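Spring Build Gallery – Ledden Robotics Club
By the club's photo person
Last updated: September

Hi everybody! I finally sat down and sorted through the folder from this season, and it took me most of an evening (plus one bowl of cereal). We're a student club, we meet after classes at Ledden, and this year our project is parts handling: pick up a molded part, carry it, put it where it belongs, go back and get the next one. Sounds easy. I signed up thinking it was easy!

Quick background for parents and new members. The project is called Cindix, a name we picked by pulling letters out of a hat, and our task comes from the Kļaviņa challenge, which gives every team the same rules and the same 24 points for a clean run. You lose 2 points every time a part touches the floor. I can tell you from experience that those go fast. We wrote our own grasp planner, borrowed a motion library from last year's group, and keep all the practice notes in one giant log that is now up to entry 2862. Please don't ask me to print it.

I took way more pictures than I could ever put up, and a lot of mine are blurry or are just somebody's elbow, so I went for close-up views of the hardware. If you want the team picture, it's on the board by the club room door – the one with the bad lighting.

From the work on Cindix:
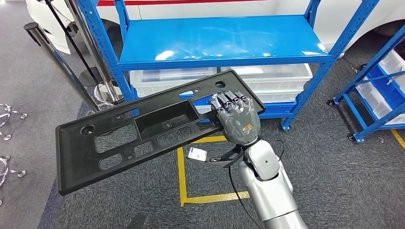
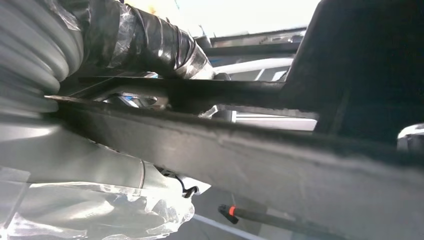 Grasp planning has been my corner of the project since the start, and I've gotten weirdly attached to it. My first version always went for the middle of a part, which is fine for a box and terrible for anything with openings in it. The black panel is a good example, with that deep pocket near the center and the slots beside it, so my newer code looks for a rim and tries to take the part by a corner, fingers over the edge. A corner hold has its own headaches, mostly that the far end wants to dip, and a big chunk of my notes is me arguing with myself over how much tilt we can live with. The rules allow some, but the wording is fuzzy and I've read that page 11 times.

Next on my list is the release, where the hand has to let go without dragging the part sideways. I have a slow version and a fast version, and I like the slow one better (the rest of the team does not). We're also entering the Orkico student showcase, which is more of a show-and-tell than a contest, so there's a poster to make and I could really use help from anyone who is good at layouts. We've got markers, a roll of paper, and no plan at all!

If you'd like to join, come by at 4 p.m. on any meeting day. You don't need to know how to code. I didn't, and now I dream about corners. More pictures when I get through the second folder.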